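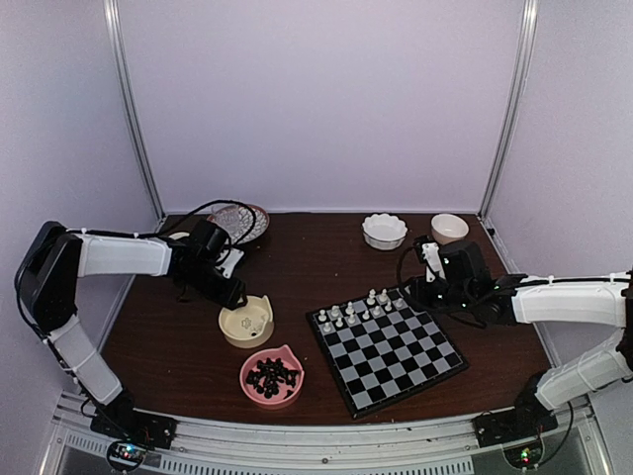
Kann man bei euch auch ohne Vorkenntnisse anfangen?

Die meisten unserer Leute haben bei null angefangen. Anfängerkurs Keramik läuft montags, zehn Abende, Ton und Glasuren sind drin, Brennen auch. Schürze bitte selber mitbringen.

Über uns

Gitudo ist eine Keramikwerkstatt mit Kursbetrieb in Rurnau. Drehscheiben, Aufbautische, zwei Elektroöfen, ein Laden vorne raus. Angefangen als Feierabendprojekt in einer Garage, mit einem gebrauchten Ofen und sehr viel Bruch. Inzwischen Werkstatt, Schule und kleine Serienfertigung für Gastronomie unter einem Dach. Das Dach ist übrigens neu, die Rechnung dafür auch.

Wer wir sind

Radwa El Fassi. Keramikmeisterin, Gründerin, macht Drehkurse und alles mit Glasur. Gelernt im Westerwald, danach ein paar Jahre in einer Geschirrmanufaktur, da vor allem Teller. Teller dreht sie bis heute am liebsten, Henkel überlässt sie gern anderen. Ansprechpartnerin für Einzelstunden und Gesellenplätze.

Ashok Goel. Kam als Kursteilnehmer und ist geblieben. Kümmert sich um Öfen, Bestellungen, Buchhaltung, Website (Fehler also bitte an ihn). Samstags Kinderkurs. Wer wissen will wann das Stück aus dem Ofen kommt: Ashok fragen, nicht Radwa.

Dazu wechselnde Aushilfen im Laden und seit Oktober eine Auszubildende im ersten Lehrjahr. Foto und Text kommen noch.

Was wir machen

Kurse: Drehen für Anfänger, Drehen für Fortgeschrittene, Aufbaukeramik, Kinder ab acht, Glasurabend. Der Glasurabend ist meistens schnell voll, Warteliste gibt es.

Freie Werkstatt: für alle, die mindestens einen Kurs bei uns hatten. Zehnerkarte oder Monatskarte. Regalfach inklusive, aber bitte beschriften. Unbeschriftetes wandert nach vier Wochen zurück in den Tonsumpf.

Geschirr: unsere Linie heißt Mahawong. Steinzeug, dunkler Scherben, matte Glasur in Salbei, Kreide oder Rost. Becher, Müslischale, flacher Teller, tiefer Teller. Spülmaschine ja, Mikrowelle auch. Rost fällt jedes Mal ein bisschen anders aus, Nachbestellungen passen also nie ganz genau zu den alten Stücken.

Gastronomie: Kleinserien bis 500 Stück, darüber nur nach Absprache und mit Geduld. Erster größerer Auftrag war das Café Trivano, 121 Teller und die passenden Espressotassen. Die Tassen mussten wir zweimal machen weil die erste Form zu eng für den Siebträger war. Seitdem kommen wir vorher mit Mustern vorbei.

Brennservice: ja, auch für Fremdes. Bitte vorher sagen welcher Ton und bis wieviel Grad er verträgt. Lufttrocknende Modelliermasse nehmen wir nicht. Abgerechnet wird nach Platz im Ofen, Preisliste hängt im Laden.

Wie wir arbeiten

Kleine Gruppen, höchstens sieben Leute an der Scheibe. Tonreste werden gesammelt, eingesumpft und neu geschlagen, das meiste davon geht in die Anfängerkurse. Glasuren mischen wir selbst, Rezepte stehen in einem Ordner, der inzwischen zwei Ordner ist. Kursteilnehmer dürfen reinschauen und abschreiben. Blei und Barium verwenden wir nicht.

Das Haus

Ehemalige Schlosserei im Hinterhof, Baujahr unklar, der älteste Plan im Archiv ist vom Anbau. Im vorletzten Jahr Boden raus, neue Starkstromleitung, Absetzbecken unter den Waschplätzen. Hat alles länger gedauert als gedacht. Letztes Jahr trotzdem einige 837 Stücke allein aus den Kursen gebrannt, die eigene Serie nicht mitgerechent. Der Laden ist ebenerdig, in die Werkstatt geht es zwei Stufen hoch, Rampe liegt bereit, kurz klingeln.

Termine

Donnerstag, 3. Dezember: langer Abend im Laden, Zweite-Wahl-Verkauf, Tee und was Ashok gebacken hat. Kisten stehen im Hof, bitte Zeitungspapier zum Einwickeln mitbringen, unseres reicht erfahrungsgemäß nicht. Der neue Kursplan liegt dann auch aus, Anmeldung online erst danach.

Zwischen den Jahren geschlossen. Öfen aus, Telefon auch.

Mitmachen

Praktikum ab zwei Wochen möglich, Schülerpraktika gerne, früh genug fragen. Ausbildungsplatz erst wieder in drei Jahren. Aushilfe für den Laden gesucht, vor allem nachmittags, Kistenschleppen gehört dazu.

Gutscheine gibts im Laden oder per Mail, gelten für Kurse, Werkstattkarten und Geschirr. Barauszahlung geht leider nicht. Bei verpassten Kursabenden kann man einen nachholen, sofern in einer anderen Gruppe Platz ist, am besten ein paar Tage vorher Bescheid geben.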